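About Desten

Desten is a textile care contractor for small clinics, salons and rental kitchens. The company was started by Heriberto Villalobos and Amerley Gbeho in a single unit on the Gavusetti estate and now occupies two adjoining units there. We wash, sort, inspect and fold reusable cloths and return them in counted bundles.

Standard capacity is 600 pieces per shift. Each lot is logged at intake, washed by fabric weight and color group, and moved to the tables for inspection. Thin cloths are handled one at a time, as they crease easily and hide small tears in the folds. Pieces with open seams or permanent stains are pulled and reported to the customer on the return slip.

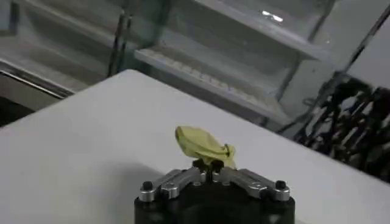
Light-colored cloth at a white table.

Folding follows the customer's sheet. The default is two folds lengthwise and three across, with hems inside. Other patterns can be set up on request and are kept on file under the account number.

Amerley Gbeho is responsible for inspection and folding standards. Heriberto Villalobos manages intake, routing and the Plulier account. Collection runs leave at 6:30 a.m. and return before noon. New accounts are opened in June and again in November. Trial lots are accepted at any time of year, subject to table space.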